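Bench Assembly Assistant (part-time, fixed term)
Hostis, Drunumholm site

Hostis is hiring one part-time assistant to prepare, check and reset small assembly boards at our Drunumholm workshop. The post is 20 hours a week for a fixed term starting in March, with the option to extend if both sides want to. Pay is 2,377 a month before tax, paid on the last working day.

About the work

We make tabletop assembly boards and the small parts that go on them. A board comes off the shelf with its parts in a tray, gets set up, gets used, and then has to be put back to its starting layout so the next session begins from the same place. Most of your day will be spent on that last step. It is quiet, repetitive work done sitting down, and people who like sorting and fitting things tend to do well at it.

The parts are small. A few can be told apart only by a chamfer on one side or a slightly different peg length, and they do get mixed up. You will sort them back into their trays, look each one over for wear, and set aside anything chipped, bent or cloudy. The clear pieces need the most care. They pick up fingerprints and scratches and are easy to lose on a bench, so we handle them with gloves and store them separately.

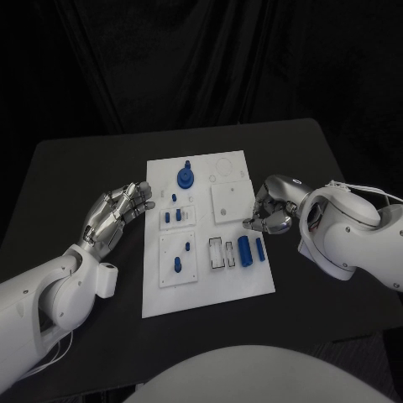

Boards are kept in numbered slots along the back corridor, and each one has a paper card that stays with it. When you finish a reset you initial the card and write down any part you replaced. If a part doesn't seat properly, please don't force it. Put the board on the hold shelf with a note and carry on with the next one. Nanami Murakami goes through the hold shelf every afternoon and will usually come and ask you what you noticed.

What you will do

Reset boards to their starting layout using the printed sheets
Sort, count and restock parts by type
Clean boards and tabletops with the cloths and cleaner provided
Check new parts against the gauge block when a delivery comes in
Keep the cards and the parts log up to date
Pack boards for shipment to our Cusstead office, usually twice a month

You will also help lay out new boards before they go into use. This means following a drawing and telling us where the drawing is unclear. Vasylyna Tkachenko does the drawings and would like to hear about problems early, before 97 copies of the same sheet have been printed.

What we are looking for

Steady hands and good close-up vision, with glasses or contacts if you use them. We have a bench magnifier and you are welcome to use it all day.

Patience with small differences. You should be comfortable looking at two nearly identical parts and saying which is which.

Clear handwriting. The cards are filled in by hand and several people read them.

Basic computer skills. The parts log is a spreadsheet and you will need to enter numbers in it without help.

Experience in model building, watch or jewelry repair, sewing, dental lab work, electronics assembly or anything similar is useful. It is not required. Two of our current assistants came from bakery and library jobs. We do not ask for a degree.

Hours and place

Shifts are four hours, five times a week, either 8 a.m. to noon or 1 p.m. to 5 p.m. Tell us in your application which one you prefer. We can't offer evening work, and the job can't be done from home.

The workshop is on the second floor of the Nakajima building. There is an elevator, a bike rack in the courtyard, and a small kitchen with a fridge and a microwave. The reset benches can be raised and lowered, and the chairs are adjustable. If you need something different to work comfortably, say so at any stage and we will talk it through — it won't count against you.

Please note that long sleeves have to be rolled up or pinned at the bench, and bracelets and rings come off before a shift. There are lockers by the door. Food and drinks stay in the kitchen.

Training

Your first week is paid training with Kiprono Nzioka, who has run the reset benches since we moved to Drunumholm. You will start with the simplest board type and move to the others at your own speed. Most people need two to three weeks before they can reset every type without the sheet beside them, and plenty go on using the sheet after that.

How to apply

Send a short letter and a résumé to Chie Nagano at the Drunumholm office, by mail or through the form on our jobs page. One page is enough for the letter. Tell us about something you have built, mended or put in order, and how you went about it.

We will invite 5 people to a practical session lasting one hour. You will be given a tray of mixed parts to sort and a board to set up from a sheet, followed by a short talk with Chie and Kiprono. Travel within the region is refunded if you bring your ticket.

Questions about pay or the contract go to Yae Nagano in the Cusstead office. Questions about the work itself can go to Kiprono, who is easiest to reach by phone before 10 a.m.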